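Home Fire Safety, Session 2
Smoke alarms: what the claims are worth
Notes by Lenuța Dinu, Tulham Evening Program

Bring the Bansal leaflet we handed out in August. We'll be picking it apart, so a clean copy is no use to you. Write on it.

1. "Ten years, no maintenance"

Read the fine print. A sealed battery means you don't replace the battery. You still have to press the test button, and you still have to vacuum the vents. The date stamped on the back tells you when the whole unit goes in the bin. If the stamp is unreadable, treat the alarm as expired. I have heard people argue that an old one "still beeps". The button on many units mainly checks the horn and the power, and tells you very little about whether the sensor has gone dull.

2. Where it goes

The usual advice is the ceiling, away from corners, outside every sleeping area and on every storey. Fine. What the leaflets skip is the house where that spot is right beside the bathroom door, and steam sets it off twice a week until someone takes it down. An alarm in a drawer protects the drawer. Move it along the hall a little and check the maker's minimum distances before you drill.
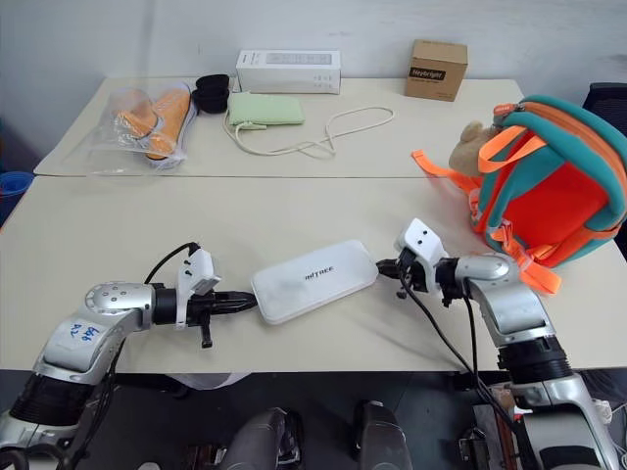 Fig. 1. Two arms, each gripping the flat white case.

3. The Nostunley survey

You will see this one quoted a lot. It covered 146 households, and 19 of them had an alarm that failed the button test. Before you repeat that as a rate for the whole country, ask who answered. These were people who agreed to let a stranger into the hall with a ladder. My guess is the real figure is worse, but a guess is all it is.

The Pliltgate follow-up is weaker again — it relied on people reporting their own alarms by phone. Some 20 hung up before the last question.

4. Gadgets

Phone alerts are handy if you're at work. They won't wake a child with the door shut. Interconnected alarms will do more for you, whether wired or wireless, provided they all sound together when you test one. Test that yourself. I wouldn't take the installer's word for it.

For next week
Find the date on every alarm you own and write it down.
Time how long it takes everyone to get to the front gate from bed, in the dark.
Read the section on heat alarms in kitchens and garages, and come with one objection to it.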